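The simulator said it was fine

Sunday, and I have spent most of it being annoyed at a gripper.

Regular readers will know I've been grumbling about simulated training since the Trirbridge job, when we were told the virtual version of the cell had done all the hard yards and we could more or less plug in and go home. Well, the Grarkbridge cell had its first proper fault last week, and I'm feeling no kinder about the idea.

The job is simple enough. Arm comes down, two fingers close on a small peg block, block goes across to a fixture. In the simulator it had done 3000 cycles without a single drop. On the real bench it managed 40, then closed beside a peg instead of on it, kept squeezing, and tripped the protective stop. The arm froze with the block half lifted and leaning on the table. No one was near it. The block has a chewed corner and one finger pad is rubbish now.

What bothers me is the log. The gripper reported "object held" the whole way through. As far as the controller knew, everything was lovely. It was the arm that noticed the load was wrong and pulled up, and by then the fingers had been pushing for a good couple of seconds. The vendor's notes for Veres, the planning software we're stuck with, call this a "rare contact event". I'd call it a false reading from the one signal the whole safety story leans on.

So I went back to the simulator and ran the approach again, slowly this time, stopping it with the fingers at the block.
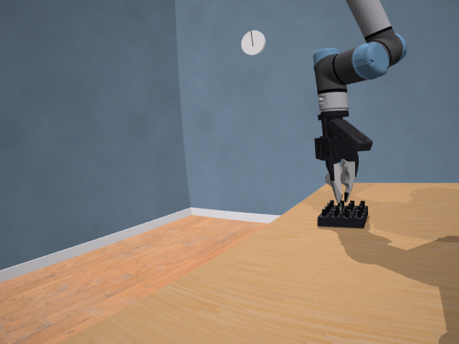 Friction is what you should be looking at, according to a comment left under my last post by Gultine, who reckons the default contact settings are so grippy that a bad grasp gets dragged along as if it were a good one. Turn it down by 25 per cent, the comment goes on, and watch your perfect record fall over.

I did that this afternoon. I won't pretend it settles the matter, but the drops started straight away, and a few of them look a lot like ours. Which leaves me wondering what those 3000 clean cycles were worth. They went into the acceptance paperwork, and people signed it.

For now the cell is running at reduced speed, with the grip force capped and a second check on finger width before anything lifts. If the width is off, it opens and backs away. The sales bloke's view is that a software update will fix the lot. Maybe. I've asked to see what the update changes and so far I've been sent a brochure.

The guard stays shut in the meantime, and I've ordered up to four spare finger pads, depending on what the supplier has left.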